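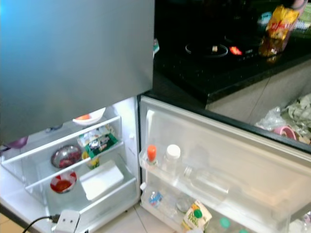

冷蔵庫の下の扉を開けたところ。ドアポケットには瓶と紙パックのジュース。

12月に入ってから、ずっとUmoの首と手首の面倒を見ています。前の記事で「次は冷蔵庫をやります」と書いたきり間があいてしまったので、忘れないうちにまとめておきますね。長くなると思います(いつも長いのですが)。お茶でも用意してからどうぞ。

Umoというのは、うちの作業場で預かっている台所用の移動ロボットのことです。台車の上に昇降する胴があって、腕が二本、頭にカメラ。Protbridgeから来た機体で、もう何度も分解したので、どのねじがどのくらいの固さで回るか手が覚えてしまいました。食器棚の扉はだいぶ上手に開けられるようになったのに、冷蔵庫だけがどうにもいけない。取っ手はつかめるんです。引けもします。ところが扉が半分くらい開いたあたりで手首がぶるぶるっと震えて、保護停止が入ってしまう。

最初は力の設定だと思っていました。冷蔵庫の扉はパッキンが磁石でくっついているので、開き始めだけ重くて、離れたとたんに軽くなりますよね。あの落差で制御が暴れているのだろうと。それで二晩ほどゲインをいじったのですが、少しもよくなりません。Sibusiso Msimangさんに愚痴を送ったら「止まった瞬間の関節角を並べてみた?」と一行だけ返ってきて、ああ、そこから見るべきだったなあと反省しました。

記録はClustentに全部ためてあります。扉に関係する動作だけ抜き出すと3216件。これを手首の角度で並べ替えてみたら、停止がほとんど同じ角度に固まっていました。力の問題ならもっとばらけるはずで、同じ角度で止まるのは何かが物理的に引っかかっているか、センサーの値がそこで飛んでいるかのどちらかです。夜中の11時すぎでしたけれど、嬉しくて台所まで行って意味もなくお湯を沸かしました。

手首を開ける

翌朝、まず電源を落として、腕を支えの台にのせるところから。ここを横着すると、ブレーキを外したときに前腕がすとんと落ちます。一度やって、自分の親指で覚えました。台にのせたら手先の指を外し、手首のカバーのねじを7本抜きます。奥の1本だけ長さが違うので、抜いたら紙に貼って、元の位置を横に書いておきます。前の自分がこれをさぼったせいで、カバーの裏に浅い凹みがあるんです。見るたびに申し訳ない気持ちになります。

カバーを開けたら、原因らしきものはすぐ目に入りました。指先のセンサーから来ている細いケーブルが、たるみの取り方が悪くて、手首を内側にひねったときだけ歯車箱の角に当たるようになっていたんですね。被覆が白っぽく擦れていました。芯線は出ていなかったけれど、曲げながらテスターを当てると、ある角度でふっと抵抗が跳ねます。食器棚の扉ではここまでひねらないから、症状が出なかったわけです。

ケーブルは新品に交換して、通す道も変えました。元は外側を回していたのを、回転軸の近くに寄せてゆるく一巻き。結束バンドは締めすぎないこと。締めた根元で折れるので、間に布テープを一枚はさみます。それから手で手首を端から端までゆっくり動かして、どこでも突っ張らないのを確かめました。これが地味に楽しい作業で、つい何往復もしてしまいます。

指先のパッドもついでに替えました。Dankoの柔らかいほうです。硬いほうが長持ちはするのですが、つるっとした金属の取っ手だと、柔らかいほうが少ない力で済む気がしています。気がするだけかもしれません。好みの範囲だと思って聞いてください。

カメラの合わせ直し

手首をばらしたら、頭のカメラと腕の位置関係も合わせ直しです。手先に格子模様の板を持たせて、いろんな向きから頭のカメラで見る。面倒ですが、冷蔵庫が相手だとここの手抜きがそのまま出ます。

写真を見てもらうと分かりやすいのですが、上のほうの扉はヘアライン仕上げのステンレスで、左の端に沿って光が筋になっています。金属のこういう面は奥行きのカメラが苦手で、光っているところが穴になったり、扉の向こう側に点が浮いたりします。中の棚板も透明、ドアポケットも透明。そのポケットに横に寝かせたガラス瓶があって、これも後ろが透けています。食器棚の木の扉と皿しか知らなかったUmoにとっては、ちょっと気の毒な相手です。

それで、扉の位置は奥行きだけに頼らず、縁の直線から出すように変えました。庫内は明かりがつくと白い壁がはっきりするので、開いてからのほうがむしろ位置が決めやすいんです。困るのは開ける前で、ステンレスの面に部屋の明かりがどう映るかで結果が変わります。調整は昼と夜の両方でやっておくのをおすすめします。昼だけで満足すると、夜に泣きます。私は泣きました。

合わせ直しが済んだら、取っ手に触れるだけ、つかむだけ、少し引くだけ、と段階を分けて試します。ここで一気に全開まで行かせたくなるのをぐっとこらえて、ひとつ進むごとに記録を見ます。扉の目標角は108度にしました。もっと開くことは開くのですが、そこから先は肘が胴に近づきすぎて、戻すときの姿勢が窮屈なんです。

床のこと

もうひとつ、腕にばかり気を取られて忘れていたのが足元です。冷蔵庫の前のタイルに白い電源アダプタがあって、黒いケーブルが左手前に伸びています。右のほうにはビニール袋の山もあります。Umoの台車は小さな段差なら越えますが、ケーブルを踏むと車輪が少し持ち上がって、その分だけ頭の高さと向きが変わるんです。カメラを丁寧に合わせた直後にこれをやると、「昨日は合っていたのに」という迷路に入り込みます。

床のものを全部どけてもらうのが一番なのですが、台所は人が使う場所ですから、ロボットのために毎回片づけてくださいとは言いにくいですよね。扉を開けるときの立ち位置を、取っ手から67センチのところに固定して、そこへは右寄りから入るようにしました。それと、動き出す前に台車の傾きを読んで、いつもと違えば一度下がってやり直す。この「一度下がる」を入れてから、わけの分からない失敗がずいぶん減りました。

中身の入った扉の重さについても書いておきます。ドアポケットに瓶やジュースのパックが入っていると、扉は空のときよりずっと重くて、しかも止めたあとも行こうとします。最後のところで急に止めると中で瓶が動きますから、終わりの速度はうんと落としました。閉めるほうも同じで、パッキンが吸いつく直前まではゆっくり、最後だけ軽く押す。人間が何も考えずにやっていることを数字に直していくと、自分の手つきまで気になってきて、この頃は夕飯の支度中に冷蔵庫をやたら丁寧に開け閉めしています。

Rosaura Ospinaさんからは「扉のパッキンも見たほうがいいよ」と助言をもらいました。古くなって硬くなると吸いつき方が変わるので、ロボットの側をいくら調整しても追いかけっこになるそうです。ぬるま湯で絞った布で拭いて、ねじれがないか指でなぞるだけでもいいとのこと。機械の手入れのつもりが家事になってきましたが、こういう寄り道はわりと好きです。

今のところの手入れの予定

使う前に毎回見るのは、指先のパッドの汚れと、手首のケーブルのたるみ。パッドは台所だとどうしても油がつくので、薄めた中性洗剤で拭いて、乾いてから使います。アルコールだと少し白くなったので、私はやめました。

月に一度はカバーを開けて、擦れたあとがないか確認。歯車のグリスはまだ足していません。音が変わったら考えます。カメラの合わせ直しは、腕を外したときと、台車を何かにぶつけたとき。頭を拭くときに力を入れすぎて首が動いたことがあるので、拭いた日も念のため板を一回だけ見せています。

ケーブルを替えてからは、あの角度での停止は出ていません。まだ日が浅いので、直ったと言い切るのはもう少し待ちます。前にも「直りました!」と書いた次の週に謝ったことがありますし……。

次は中のものを取り出すほうに進みたいのですが、ボウルのように口の広い器は、中身が入っていると傾けられないので、つかみ方から考え直しです。縁をはさむか、下からすくうか。縁をはさむと指が中身に触れそうだし、下からすくうには棚板との隙間が要ります。両手で持つ案もあるにはあって、ただ庫内に腕を二本入れると今度は肘の置き場がありません。同じようなことをやっている方がいたら、コメントで教えてください。手首のケーブルの通し方は、図を描いて次の記事に載せますね。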